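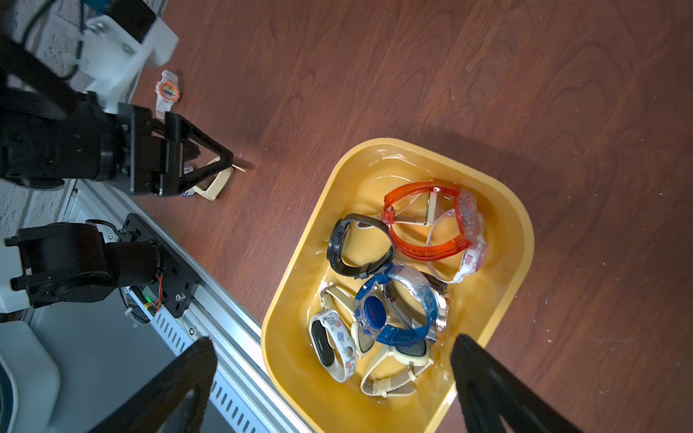
Watch tray, teleop demos, 28 May 2026

Task as written on the board: pick up the watches, put them in the yellow tray, one at a time, done when the table is clear. Ventura is the arm set we're using, both arms, leader handles on the bench behind. Manouchehr Ghaffari drove the first block and I drove the second. Notes are mine, so blame me for the tone.

I'm still not sold on this task. Prorstead want it because it looks good: odd shapes, bright colours, soft straps, everyone knows what a watch is. Fine. What I see when I sit down at the handles is a person solving the hard part with their eyes and their wrists, and a log file that keeps the joint angles and throws away the reasons. When I come in on a strap I'm deciding whether it will bend or drag the case along with it. None of that is in the recording. Whether it can be worked out again from video is the whole question, and we keep talking as though it's been answered.

Setup notes

Wrist cameras on, auto exposure off. The tray walls are glossy and throw highlights, and I would rather have the same highlights every time than have the camera chase them. Pixels at the brightest part of the tray wall were pinned at 255 when I checked, so there's nothing to recover there. Turned the gain down and re-did the first episode. Manouchehr says the policy won't care. Maybe. He said the same about the table grain.

Tray sits at an angle on the wood with its left side against the rail. I didn't tape it down. If we tape it, every demo has the tray in exactly the same place and we learn nothing about whether the thing can find a tray.

Driving

Closed loops are the nuisance. A watch with its strap buckled wants to stand on its side, and then there's a hole to put a finger through by mistake. The red one in the tray is like that, and so is the black one next to it. Hooking a loop on one finger gives you a lift that feels like a grasp at the handles and isn't one. I did it 3 times and called two of them good before Manouchehr made me look at the playback. Marked all of them as fails. If we leave those in, we are teaching it to hook.

Open straps are easier to get hold of and worse to put down. The cream ones with thin straps trail an end out past the fingertips and you can't see where it will land. I started letting go lower, nearly on the pile. It's slower, but I prefer it.

The clear and translucent cases bother me more than the straps. The blue one lies on top of other watches and you see straight through it to a shiny case underneath. I know which is which, having watched it go in. I wouldn't bet on a depth estimate knowing.

Second arm: I parked it with the fingers near the tray and mostly forgot about it. That's a bad habit and it will be in the data. Either we use it to steady the tray or we take it out of the task. Having it hover there as decoration means the policy spends capacity learning to hover.

Things I'd dispute in the Titari write-up

They claim 2000 demos is enough for "deformable small goods". Enough for what? Their success measure is object inside container at the end of the episode. By that measure my hooked loops count, and so does shoving a watch over the rim. I want the grasp labelled separately from the outcome. Manouchehr agrees in principle and would like me to be the one who labels them.

Also their operators were trained and ours are us. My episodes and his look like two different tasks. He comes straight down, I come in from the side and fuss. Mixing them may give an average that does neither. Could try training on his alone as a check, which I suspect will beat the lot, and I'd be mildly annoyed.

To do

Split logs by driver before anything goes to Edik.
Add a grasp label: pinch on case, pinch on strap, hook, other.
Decide about the second arm. My vote is out.
Shuffle the starting layout properly. I keep laying watches out on the left where I find them easy to reach.
Ask Prorstead what they count as done. In October they said "tidy", and I never got a definition.

Handles left in neutral, left one still feels notchy at the wrist. Manouchehr has the hex keys.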